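Home > Cleaning and Floors > Old tile in the hallway, sweep or vac?

grout_and_about
Posts: 33
Hi all, quick one, typing this before school pickup. We're in an older place on Grurnlow Street, been here five years. Hallway is square tile, brownish red, runs straight into the front room where the kids' stuff lives. Every arvo it's paper bits from one end to the other. I sweep, it goes in the grout lines. I sweep again. Same.

Had a bloke from Avotiņš out to look, he quoted $4,000 to pull it up and lay something smooth. Not happening. So what are people using? Stiff brush, soft broom, stick vac?

Hallway and the front room:
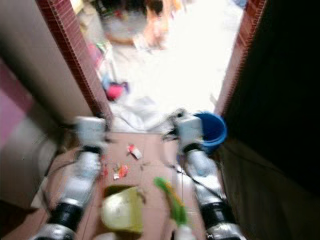
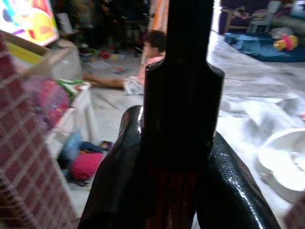
The other thing is the colour. Tiles that shade hide everything til the light comes in from the front room and then it's every crumb you own. I do it in June with the heater on and by tea time you wouldnt know I'd bothered. Partner reckons sweep once a week and let it go. I can't, I walk on it in socks.

mopsy_zirnville
Posts: 966
Stick vac. Sold the broom years ago. Paper scraps and wrapper bits are exactly what they're good at, just turn the spinny brush off on tile or it flicks everything up the hall ahead of you.

KelpieDad
Disagree. Stick vac on old grout = clogged head, flat battery, swearing. Dustpan and a stiff hand brush, on your knees, work toward the door. Ten min. You've already got the green brush, use that one.

mopsy_zirnville
On your knees every single day? With my hips? No thanks

KelpieDad
Fair. Long handled pan then. Same idea.

Bereket Hailu
Two things. First, seal the grout. Unsealed grout is rough and holds everything, doesn't matter what you sweep with. I used the Zomach one, wipe on, leave overnight, wipe off the haze in the morning. Second, shift the blue bucket out of the doorway. Stuff collects behind anything that sits against a jamb, you sweep round it and then kick it back out later.

grout_and_about
Bucket lives there so I dont forget to mop lol. But point taken. How long does the sealer last with kids running on it?

Bereket Hailu
Mine's in a laundry, so not a fair test. Drip water on it, if it soaks in and goes dark, do it again.

tealtowel
I'd start at the other end tbh. The mess is coming from the front room. Bundles and bits of fabric on the floor, full shelf, it's all going to migrate. One lidded tub for paper and craft, one basket for clothes, nothing else on the floor at bedtime. Hallway sorts itself.

KelpieDad
"Sorts itself" haha. Do you have children

tealtowel
Three. And yes it works. Tub has to be low enough they can reach it themselves, thats the trick. I had mine up on a shelf and it was useless.

mopsy_zirnville
I tried baskets. Had baskets with mess in them and mess next to the baskets. Each to their own but I'd spend the money on a vac

lino_larry
Runner rug down the hall? Rubber backed, shake it out over the verandah. Covers most of the grout.

Bereket Hailu
Only if the door clears it. And lift it when you mop, damp under rubber backing wrecks old tile.

grout_and_about
No rug, tried one, it bunched up and my mum went over on it. She was fine but never again.

OK so plan is: sealer this holidays, bucket goes to the laundry, lidded tub down low for the paper. Not buying a vac yet sorry mopsy. Does the Zomach stuff stink? Only got the one window that opens at that end

Bereket Hailu
Bit of a smell the first night. Leave the window open and keep the kids off it til morning.

mopsy_zirnville
You'll be back for the vac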